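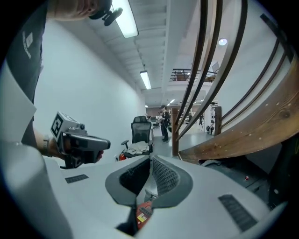

# How Long Is a Lifetime, Exactly?

*The forever guarantee is back on everything from frying pans to backpacks. I read the small print on a drawer full of them.*

Sep 22, 2025

The backpack cost me $182 more than I wanted to spend, and I paid it because of one word on the tag. The word was "lifetime." The sales clerk said it, the website said it, and the zipper pull had it pressed into the rubber in capital letters. When the zipper failed in its fourth year I went looking for the terms, and found that the lifetime in question was the lifetime of the product. A product's lifetime, as Bimer defines it, is the period during which the product can reasonably be expected to work.

Read that again slowly. The bag was guaranteed for as long as it lasted.

I don't think Bimer is run by crooks. The woman on the phone was polite and she offered me 3 options, all of which involved me paying for something. But the call put me in a bad mood, and I spent the rest of that week pulling paperwork out of the kitchen drawer where I keep manuals I will never open. I had 37 guarantees in there. Most were the ordinary kind, a year or two and then good luck. Six used the word lifetime, or forever, or in one case "for generations," and those are the ones I sat down with.

## Whose life?

You would think this part would be settled. If a company promises to stand behind a pan for life, there are only so many lives it could mean. In my pile there were four different ones.

Jellberg, which made the pan, means the life of the first buyer. Give it to your daughter when she moves out and the promise is gone, even though the box it came in shows a grandmother handing a pan to a child. Bimer means the life of the product. A set of screwdrivers I got as a gift was covered for the life of the product line, so when the maker changed the color of the handles and gave the set a new name, mine became orphans. And Wandameo, whose umbrella I had always been fond of, means the life of the brand's "active support program," a thing that can be ended with notice posted on a web page.

The fifth and sixth documents didn't say. I emailed both companies. One sent me a link to the page I had quoted in my email. The other never wrote back.

The advice columns will tell you that vague language gets read in the customer's favor, and that may well be so if you end up in front of a judge. I have an umbrella. I am not taking an umbrella to court.

## The shipping trick

Suppose the life is yours and you're still living it. The next thing to look for is postage.

The Jellberg pan weighs close to six pounds. To make a claim you send it in at your own cost, in a sturdy box, with tracking, and you include a check for return shipping and handling. I priced it at my post office and got a number that would have bought a perfectly decent pan at the hardware store across the street. If the claim is turned down, they keep the handling fee. They also say they may "dispose of" a rejected item unless you pay to have it sent back, so you can start with a wobbly handle and end up with no pan.

People in the trade have a cheerful way of talking about this. They say that lifetime coverage is cheap to offer, and I believe them. It is cheap when you need the original receipt, when thermal paper goes blank in a glove box after two summers, and when the customer who does have a receipt has to find a box.

I'd like to see one of these companies print its claim rate next to its promise. How many sold, how many sent in, how many fixed. I asked all of the ones I could reach. What I got from Wandameo was a sentence about how seriously they take customer joy.

## Normal wear

Then there is the exclusion that eats the rest. Every document in the pile, all 37, leaves out "normal wear and tear," and a good many leave out abnormal wear as well, under the name of misuse. Put those two side by side and try to think of a third way for a thing to break.

There is one, to be fair. It's the manufacturing defect: the bad weld, the stitch that was never there. Those are real and they should be covered. But a defect of that sort tends to show up in the first few months, well inside the plain one-year guarantee that costs the maker nothing to brag about. Stretching it out to forever adds very little except the word.

My zipper, I was told, was wear. I asked what a zipper on a guaranteed backpack was expected to do other than be zipped. The polite woman said she understood my frustration.

## The one that worked

I did find a company that does it differently, and I went in expecting to dislike it. Cù sells kitchen scissors and a few knives, and its guarantee is a small card with no lifetime on it anywhere. It says 12 years. It says they'll sharpen or replace, that anyone holding the scissors can claim, and that you don't need a receipt because the year is stamped on the blade.

Mine had a loose rivet. I mailed them in a padded envelope for less than the price of a sandwich, and a pair came back in 16 days. It was my own pair, with a new rivet and an edge on it I had forgotten scissors could have.

I have complaints, naturally. The website is a mess, the form asked for my phone number twice, and I suspect the card will get shorter if anyone ever buys the company. But I knew before I paid what I was getting, and for how long. You can argue with 12 years. You can decide it's too few for what they charge, and go and buy something else.

## What I'd ask at the counter

I've stopped paying extra for the word. If a clerk brings it up, I ask who pays the postage, and usually the clerk doesn't know, and we look it up together on a phone while the line gets longer behind me. I ask if my kids could use it. I ask what broke on the last one that came back.

As for the backpack, a shoe repair shop two blocks from my house put in a new zipper while I waited. The man there gave me a 90-day guarantee, written by hand on the back of the ticket, and then he crossed that out and wrote "if it sticks, come by."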